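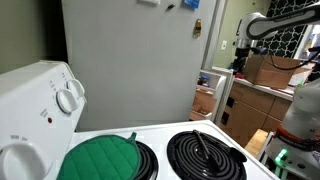
Spatula on the right burner, pot holder on the left. Arm at the stove for the gripper swap.

Gripper swap, part one: the kitchen rig
by Mylene Sarmiento

Quick one this month, I'm typing between runs. Several of you asked on the list how the gripper comparison is going and whether we've picked one. Short answer: no. Longer answer follows, as much as I can get down before the next batch starts.

What we're comparing. Two grippers, same arm, same wrist camera, same controller. The Pestlow is the one we've had since last July, parallel jaws, flat rubber pads, heavy. The Danstead is the new one, also two fingers but the fingers bend a bit when they touch something. Lighter. Costs more. Pelletier lent us the Danstead on a trial and wants it back or paid for, so there is a clock on this.

Why a stove and not the blocks table. The blocks table is too easy now. Both grippers pick up a wood cube all day and you learn nothing. A spatula handle is thin and the whole thing wants to swing around its head the second you lift it. A pot holder is floppy. Both live on a stove, so does the arm for now. All burners stay OFF for every run, knobs taped overnight, please don't anybody change that.

The tasks, such as they are:

Spatula: pick up off the coil burner, lift clear, hold, set down again on the same burner.
Pot holder: pick up off the burner, move to the other burner, let go flat. Flat means flat, folded over counts as a miss.
Knob: turn one stove knob a quarter turn and back. Breaker off for this one.

Spatula first. The Pestlow does OK if it gets the handle near the middle. Grabs it hard, no slip. Grab too near the end and the head drops and you get this slow pendulum, and the controller fights it, and then we all stand there watching it fight. The Danstead fingers wrap a little so the swing is smaller, but the handle rolls. Black spatula on a black coil is also not a kind thing to do to a camera. The wrist camera loses the handle edge against the rings and the grasp point jumps around. We tried more light. Helped some. Made the white stovetop blow out, so then the exposure had to come down, so back to where we were more or less. Ended up locking exposure by hand and leaving it.

The coils are the other problem. With a flat counter you can drive the fingertips down till they touch and close. On a coil burner one tip lands on a ring, the other drops in the gap, and now the gripper is closing crooked. The Pestlow hates this. Had 13 force stops on it in one afternoon, nearly all from this. The Danstead had 2 on the same list of starts. That's the single biggest difference so far and I'd put money on it holding up, but I want more runs before anyone quotes me.

Pot holder. Thought this would be the hard one and it's not, or not the picking up part. The quilting helps, there's always a ridge to pinch. Both grippers get it. The letting go is where it gets ugly. The Pestlow pads are grippy and the cloth sticks to one side and drags, so you end up with a corner folded under. We dusted the pads with chalk, which worked untill it wore off. The Danstead lets go clean most of the time. A couple people said go for the hanging loop. Tried it. Finger through the loop is great on the way up and then it does not come off again, ever, and you have to go rescue it.

Knob. Not much to report. The Pestlow turned it first try, the raised grip in the middle of the knob is just right for flat pads. The Danstead bends when it should be pushing, twists, slips, comes back around empty. Stiffer inserts are supposed to exist. Asked Pelletier, waiting. If the inserts fix the knob and don't ruin the spatula then the choice gets a lot easier.

Controller notes, skip if you don't care. We're still on the Clolness box for both. It has the old gripper driver built in and the new one runs through an add-on, so there's a lag on the close command for the Danstead that isn't the gripper's fault. I measured it at 400 milliseconds before the update and haven't had time to measure again. If the times in the sheet look slow for the Danstead, that's a piece of it. Please do not compare cycle times between the two tabs yet. Compare hits and misses only.

Cable. The black one off the wrist still loops out too wide. It hasn't snagged yet but it brushes my sleeve every time I reset the spatula. Need two more clips, the soft kind, not the zip ties, the zip ties chewed the jacket on the last one. If you have some in a drawer bring them.

Wrist camera mount will need to come off and go back on when we swap grippers, and every time it does the calibration shifts a hair. We redo the calibration after each swap, it takes a while, it is boring, it has to be done. Whoever does the swap does the calibration. Write your initials in the sheet so I know who to bug.

Where we're going: 2,000 grasps total across both grippers and all three tasks, then we decide. We are not close. Anyone who can sit a session, the sign-up sheet is in the usual place. You need the safety walkthrough first, even if you did it last year, the e-stop moved. One person resetting, one person on the stop, no solo runs.

Things I still want to try if there's time. Lighter spatula. Spatula handle hanging off the front of the stove instead of lying across the coil. Different pads on the Pestlow, something smoother, might fix the dragging for the price of lunch. And somebody suggested a side camera so we're not relying on the wrist view alone when the fingers cover everthing up. Good idea, have the camera, don't have a stand.

Part two when the inserts show up. Questions to me or just come by, I'm at the stove most afternoons.

Mylene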